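Utensil Sorting and Storage – Frequently Asked Questions

Brindale Shared Kitchen, user information. Revised September.

Which utensils are covered by these guidelines?
All loose hand utensils kept at the sorting table: spoons, forks, brushes and spatulas. Knives are stored separately and must not be placed in the open containers.

How are the containers assigned?
Each container holds one class of item. Cutlery goes in one, cooking utensils in another, and unsorted returns in a third. Unsorted returns should be cleared before 2 pm.

Does handle colour indicate anything?
No. Handle colour reflects the supplier batch only. Sort by function and head material.

Why is the table surface dark?
Polished metal is easier to find against a dark background. The same applies to white heads. Place items on the surface singly when sorting.

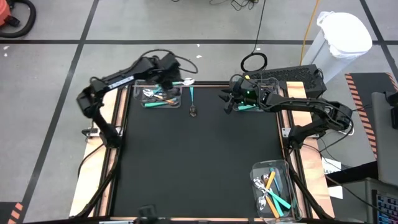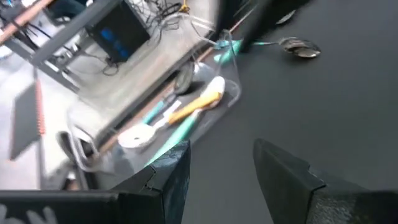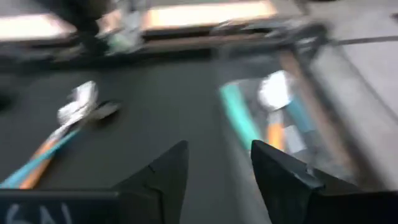 How full can a container be?
Handles may cross, but no item should sit above the rim by more than half its length. A Pichon container of the standard size takes 20 mixed utensils. Larger quantities should be split between two containers.

Can metal and silicone items share a container?
Yes, for short periods. For overnight storage, keep them apart – metal edges mark silicone heads over time.

Which way should spoons face?
Bowls together at one end, handles at the other. Forks follow the same rule. Mixed orientation is acceptable in the returns container only.

What is the cleaning procedure for the containers?
Empty the container, wash it in water at 40 degrees with a neutral detergent, rinse and air-dry upside down. Do not use abrasive pads on clear plastic. Fine scratches reduce visibility and hold residue.

A utensil has a loose head. Where does it go?
Remove it from use and place it in the Grodov repair bin under the sink. Do not glue heads back on. Replacement stock is ordered from Flornard in packs of 13.

Can I bring my own utensils?
Yes, if they are labelled on the handle. Unlabelled items left at the table are treated as shared stock.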